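Chapter 5
Stock and the Cost of Holding It

In this chapter you will learn:
what counts as stock
why a business holds stock when it could be spending the money elsewhere
how to work out what is left at the end of a period
what happens when stock loses value
how reorder levels are set

Before you start, look again at the section on working capital in Chapter 4. You will need the terms current asset, trade credit and cash flow.

5.1 What is stock?

Stock is anything a business has bought or made and has not yet sold or used up. In accounts you will often see it called inventory, and the two words mean the same thing. A bakery's stock includes flour, butter and yeast in the store room, dough that is being worked on, and loaves on the shelf. A firm of solicitors has hardly any stock at all, perhaps a cupboard of paper and envelopes.

Stock is usually sorted under three headings. Raw materials and components are things bought in from suppliers and not yet used. Work in progress is anything partly made. Finished goods are ready to go to the customer. The same object can fall under different headings in different firms. A zip is finished goods to the factory that makes zips and a component to the factory that makes coats. When you are asked to classify stock, look first at whose books it is in.

Equipment is not stock. The oven in the bakery was bought, and one day it may be sold, but the bakery does not trade in ovens. It is a fixed asset and is dealt with in a later chapter.

5.2 Why hold stock?

Every item in a store room has been paid for, or will have to be paid for soon. Until it is sold, that money cannot be used for wages, rent or anything else. It would seem sensible to hold as little as possible, and some firms try to do exactly that. Most, though, keep more than they need for the day's work.

One reason is that deliveries take time. If Bellini, a small restaurant supplier, waits until the last tin of tomatoes has gone before ordering more, it will have nothing to sell until the lorry arrives. Another is that demand changes. A toy shop that holds the same amount in November as it does in spring will probably run out. Buying in quantity may also bring the price down, and a firm that expects prices to rise may buy early on purpose.

Against this must be set the cost of holding stock. This is made up of rent for the space, insurance, heating and lighting, the wages of the people who look after it, and any interest on money borrowed to buy it. Goods may be damaged or stolen. Food goes off. Other goods stay in perfect condition and still lose their value, and this is called obsolescence. It affects clothes, calendars, school textbooks and, more than almost anything else, computer parts.

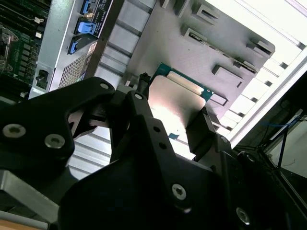 Elisa Piras, interviewed for this chapter, did not agree that obsolescence should be listed as a cost of holding stock at all. In her view it is a cost of buying badly, and the loss has been made on the day the order is signed, even if it takes a year for anybody to notice. She would like students to ask who placed the order before they ask how long the goods have been on the shelf.

Many accountants would answer that the two are hard to separate. A buyer can make a good decision with the facts available and still be left with goods that have fallen in price. For the purposes of this course, treat obsolescence as a holding cost unless the question tells you to do otherwise.

Case study: Urness

Urness sells spare parts to repair shops. Most of its orders are small, and its customers expect delivery the next day. Its main supplier, Polutetti, offers a lower price on large orders, and last year the buyer at Urness took up the offer on one type of part that had been selling well.

Urness had none of these parts in stock at the start of the year. It bought 669 and sold 518. To find closing stock we use:

opening stock + purchases - sales = closing stock

All figures here are in units, so:

0 + 669 - 518 = 151

Urness therefore ended the year with 151 parts on its shelves. By then a newer version had come out. Repair shops still asked for the old one, but less often, and they were not willing to pay what they had paid before. Urness had to decide whether to cut the price and clear the shelves quickly, or keep the price where it was and wait.

The firm chose to wait. You will be asked to comment on this decision in the activity at the end of the section.

5.3 Valuing stock

The rule for valuing stock is that it is shown in the accounts at cost or at net realisable value, whichever is lower. Net realisable value is the price the goods could be sold for, less any further costs of finishing and selling them. If the parts at Urness could be sold only for less than the firm paid, their value in the accounts must be brought down, even though they have not been sold.

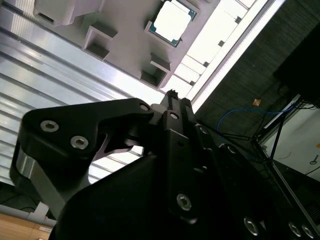

The rule is an example of prudence. Losses are recorded as soon as they are expected, while profits have to wait until the sale is made. If the market price of an item doubles while it sits in the store room, its value in the accounts does not change. Students often find this unfair, and exam answers that try to write stock up to its selling price are common. Do not do this.

The value given to closing stock also changes the profit figure. Closing stock is taken away from the cost of goods available for sale, so a higher closing stock means a lower cost of sales and a higher gross profit. A mistake in the stock count will make profit wrong this year and, as closing stock becomes next year's opening stock, wrong again the year after in the opposite direction.

5.4 Reorder levels

Estik, a stationery wholesaler, uses a simple system. Each product has a minimum level, below which stock should never fall, and a reorder level, at which a new order is sent. The gap between the two has to cover sales during the lead time, meaning the time between placing an order and receiving the goods. If the lead time for box files is 4 days and Estik sells 5 boxes a day, the reorder level must be at least 20 boxes above the minimum.

The minimum level is often called buffer stock. Setting it is partly a matter of judgement.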